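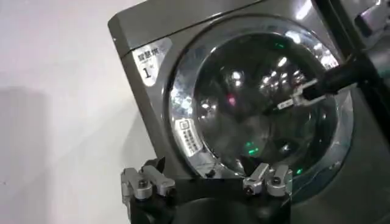

Mamside Shared Laundry Pilot
Second progress report to the Orno Fund

Period covered: March to the end of the second quarter of operation
Prepared by: project office, Mamside

1. Where we are

The pilot is open, people are using it, and I still can't tell you whether it does what the application said it would do. The application promised lower household bills, less damp in the flats and "a new social hub for the estate." We have some evidence on the first, a little on the second and close to none on the third. The fund asked for a frank report this time, so I have left out the quotes from the opening day.

The laundry room runs in the ground floor unit on Camacho Street, from 8 in the morning until the evening lockup. It is closed on Sunday. Residents asked for Sunday opening in nearly every comment card we got back, and we have not been able to give it to them because the lease does not allow it. The landlord has been asked twice. The second reply was shorter than the first.

2. Spending

Spending is within the grant, but mostly because two lines have not started. The outreach line is barely touched and the evaluation line is not touched at all. I would not read the underspend as savings. Fitting out the unit cost more than planned, mainly the drain. The floor slopes away from the existing waste pipe, which the survey should have caught and did not. We moved $2,000 from the contingency line to cover it, with the fund's approval.

Water is the bill I am watching. The first one was an estimate and the second corrected it upward. Until we have a full run of actual readings, any figure for cost per load would be a guess, and the one in our last report (which I wrote) should be treated as a guess too.

3. Use

Bookings went up quickly in the first weeks and then leveled off. The last report described this as "strong and growing demand." Growing was true then. It isn't now, and I don't think a flat line is a failure, but the forecast in the application assumed steady growth for the whole grant period and nothing we have seen supports that.

The booking sheet tells us which slots are taken. It doesn't tell us who is new, who has a working washer at home, or who gave up because the evening slots were gone. Evenings are full. Mid-morning is mostly free. A price cut for mid-morning was tried and moved very few people, perhaps because those who want evenings are at work in the morning and no discount changes that.

Missed bookings are a steady irritation. We talked about a deposit and decided against it for now, since the households we most want to reach are the ones a deposit would put off. Text reminders went out instead. Missed bookings dropped in the same month, but school was also back in session, so I wouldn't give the reminders all the credit.

4. Damp

This was the part of the application that interested the fund most, and it's the weakest part of the record. The idea is simple enough: if people stop drying clothes on radiators, there will be less condensation on the walls. The housing office shared its repair calls for damp and mold. They are down on the same months last year. It was also a milder spring, and the office replaced the bathroom fans in the north block during the period. I can't separate the three, and I don't believe anyone could from this data.

Rarnau, the contractor named in the application for the humidity readings, has supplied sensors but not yet a report. Several sensors were placed in kitchens, where they mostly measure cooking. We have asked for them to be moved to bedrooms. The earlier readings should not be used.

5. The social hub

We put in a table, chairs and a shelf of books. People sit there while they wait, and some talk. Most look at their phones or leave and come back when the load is done, as I would. The craft morning ran for a few weeks and stopped for lack of interest. The repair cafe was better attended and is the only activity I would argue for keeping.

I would ask the fund to consider dropping this outcome from the agreement. It was added late, it has taken staff time away from the opening hours, and the residents never asked for it.

6. Claims we should stop making

The leaflet says the room "pays for itself." It does not, and it won't at current prices. The leaflet also carries the line about helping the estate reach net zero "well before 2061." I have not found where that date came from. The next print run will leave both out.

7. Next period

Baseline survey of households, which should have been done before opening. It will now be a survey of current conditions, with questions about what people did before. Memory is a poor baseline but it's the one we have left.

Actual water and power readings taken monthly by our own staff and kept in the shared folder.

Sensors moved, and a written method from Rarnau before any more readings are paid for.

One more attempt at Sunday opening when the lease comes up for review.

A simple card at the door asking people whose slot was taken to leave the time they wanted.

8. Decisions needed from the fund

Approval to move half of the outreach line to evaluation.

A yes or no on removing the social hub outcome.

Guidance on whether the final report can be put back by one quarter. With the present date it would rest on less than a full winter of use, and winter is when the damp question gets answered, if it gets answered at all.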